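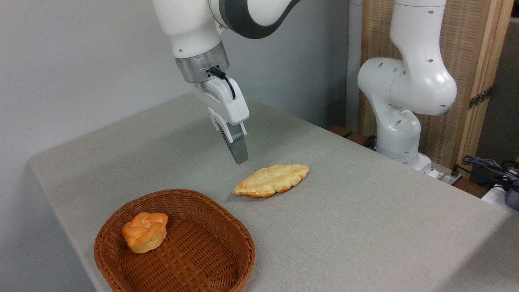
Flatbread and wicker basket on the gray table, Amberg set.

Category: Datasets / Food and Tableware

# Amberg Bread and Basket Set

A small collection of color images of bread on a cloth-covered table, with a basket to put it in. It was put together for work on recognizing baked goods and the things they are served in.

## Contents

- 300 images in 15 folders, one folder per table layout
- `layouts.csv` – one row per folder, with the bread type and the basket used
- `notes.txt` – corrections since the October release

## Bread

Most of the folders use a long, flat, leaf-shaped bread, golden yellow with browner patches on the ridges. The bumpy top and the creases give it a lot of surface detail, and the two ends are different enough that direction can be labeled. We record the direction of the narrow end in the `tip` column. Round rolls are in folders 11 to 15 and have `none` in that column.

Labels follow the outline of the bread only. Shadows on the cloth are left out, even where they touch the crust.

## Basket

The brown basket is an oval, shallow wicker tray with a rolled rim. It is labeled `basket` whether or not all of it is in view. A partly visible basket also gets `partial = 1`. Please don't merge it with `tray` from the Drastero set. Those are flat serving boards and have no rim.

## Table

The cover is light gray with a fine texture. Wrinkles were left as they fell, and the light is uneven across the cloth – darker near some edges. No color correction was applied.

## Splits

Folders 1 to 13 are for training and the last 2 are for testing. An earlier split by Sethi mixed images from the same layout across both parts, so scores from it should not be compared with newer ones.

## Known problems

- 110 images have a basket outline that is slightly loose along the rim
- The Olano converter drops the `tip` column unless `--keep-extra` is set

Last updated 2023-04-21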